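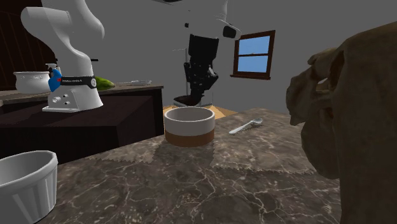 Kitchen sim, left counter mount, gripper open over the bowl. Start pose for the spoon runs.

Ticket 2929 — Spoon pickup fails with Galloreck gripper, fine with Tapley
Opened by: Lieselotte Fröhlich
Project: Skestley kitchen benchmark
Status: open

Hi all, me again with the spoon. I'm comparing the two gripper models on the same arm in the kitchen sim, and the numbers are so far apart that I don't trust them. Same start pose, same controller, same seed list, 100 episodes each. Tapley gets the spoon into the bowl 46 times. Galloreck gets it there 4 times. Four! I know the fingers are chunkier but come on.

What I see in the replays: the arm comes down over the spoon nicely, the fingers close, and then the spoon squirts out sideways along the marble like a bar of soap. Sometimes it ends up under the brown cloth on the right and then the episode is toast anyway.

Things I tried, in the order I tried them:

Closing speed at half. No change that I could see, just slower squirting.

Finger friction up to the same value as the Tapley config. It helped a little on the handle end and did nothing on the bowl end of the spoon.

Swapped the position controller for the impedance one. Worse! The wrist sort of leans on the countertop and shivers. Switched back.

Grasp height. OK, so this one is interesting. I printed the fingertip position at close, and with Galloreck it sits higher than the target every single time, by the same amount. The tool center point in the config looks like it was copied over from Tapley and never touched (last edit was in September, I think when we moved everything to the Zaltelano loader). So the fingers are pinching the very top of the spoon and of course it shoots away.

Update, same afternoon: changed the TCP offset by hand and ran a short batch with the spoon in its usual diagonal spot. The squirting is mostly gone. Now I get a new one, where the fingertips touch the marble before they're fully closed and the controller throws a contact limit error and freezes the arm. I'd call that progress — a different failure at least.

Questions for whoever owns the gripper configs:

Can we get a real TCP measured from the Galloreck mesh? I eyeballed mine and I don't want it in a results table.

Is the contact limit shared between grippers, or can I raise it for one only? I couldn't find it in the per-gripper file.

Also, the jagged lighter patch on the marble around the bowl, is that only the texture, or is there a second collision surface there? If it's a bit higher than the rest, that would mess with my grasp heights near the bowl. I haven't checked.

Please don't use my Galloreck numbers for anything yet. Tapley ones should be fine, I'll rerun both anyway once the offset is sorted. Logs and replays are in the usual folder under the ticket number.

Lieselotte
28 February 2023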